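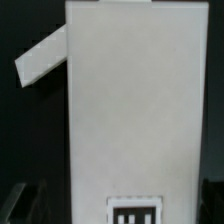 ## 4. Plain cartons: faces, flaps and reference marks

Course PK 354, Packing and Handling. Handout revised 2024-05-04.

A plain white carton has no print to orient by. Before handling, assign the faces in this order:

1. Front: the broad face turned toward the packer.
2. Left and right: named from the packer's position, never from the carton's.
3. Top: the face that will carry the lid or closure.

Note any tab or flap that stands out from a side. It adds to the overall width and must be included when the clearance is worked out. For the Norarbridge exercise the nominal clearance is 6 mm per side, measured from the outermost point of the flap.

Specks and light smudges on a matte face are recorded as surface marks. Dents and torn edges go under damage. The Kolon record sheet has a separate column for each.

### 4.1 Low contrast

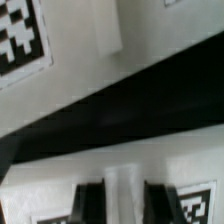

Edge location is the main source of error in white-on-white work. A pale item on a pale surface gives a weak boundary, and the reading shifts with the angle of the light. Where a black band runs between two white areas, take its borders as the reference lines. A white block with rounded edges is harder to place: it is only slightly brighter than the surface under it, and the faint shadow along its lower edge is often the better guide. Printed square markers have a heavy black border and are read from that border, excluding the white margin.

### 4.2 Exercise

Use carton form 808 and a 40 cm rule.

- Sketch the front face and mark every projection.
- Measure width with and without the flap.
- Repeat the width reading with the lamp moved to the opposite side.
- Enter both readings. Do not average them.

Reading: Lappalainen packing notes, section 6.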